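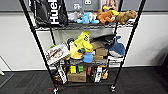 I bought the Reltero rolling wire shelf in July, after two months of keeping my things in boxes from the move. My room is also my office, and sometimes a place where my sister's children play, so I needed something that can hold many kinds of objects and can be pushed away when necessary. I have used it long enough now to write a fair review.

I compared it with two others before I decided. The Kernero was cheaper, but its shelves only go at fixed heights. The Temba looked stronger, and in the store it felt very solid, but it has no wheels and you must buy them separately. For me this was the end of the discussion.

Assembly

The instructions are one sheet with drawings and almost no words. I had no problem with that, as English is my third language and drawings are the same for everybody. You snap small plastic sleeves on the posts, then slide each shelf down until it sits tight. The box says 14 minutes. I needed 32, and part of this time I was looking for a sleeve that went under the bed. One sleeve was also put in upside down, and the shelf did not lock. Please check the arrow on each sleeve before you put the shelf on. To take it off again I had to hit it from below with a rubber hammer, and my neighbor came to ask if everything was fine.

Stability

With heavy books on the lowest level it stands well. With heavy books on the top it moves a little when I close the door — not dangerous, but I could feel it. I put my dictionaries down and the light things up, and since then I have no complaint. If you have small children at home all the time, I would fix it to the wall. The kit for this is not included.
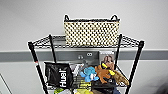

A woven basket on the top shelf.

Small objects are the weak point of any wire shelf. Pens, coins and batteries fall through, and a cup with a narrow base does not stand straight. Reltero sells plastic liners for this, but I found them too expensive for what they are. I cut a piece of thick cardboard for one level and it does the same job. Baskets and boxes are also a good solution, and you can take the whole thing to the table when you need it.

Dust is another matter. On a closed shelf you wipe one surface and you are finished. With wire, you have to go along every bar, and I am not so patient. I use an old paintbrush, which goes between the wires better than a cloth.

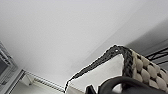

The wheels are better than I expected. On the carpet they need a good push, on the kitchen tiles they go almost too easily. Two of them have brakes, and you should use them. The brake lever is stiff in the beginning, so I press it with my shoe.

Customer service I tried only once. One wheel made a noise like a bird, and I wrote to the shop, Grurkico, at 9 in the evening. The next morning they answered politely and sent a new wheel without asking for the old one. The new one is quiet.

Would I buy it again? Yes, for the same kind of room. For a garage or for heavy tools I would pay more and take the Temba. Four stars from me — the fifth is missing for the liners.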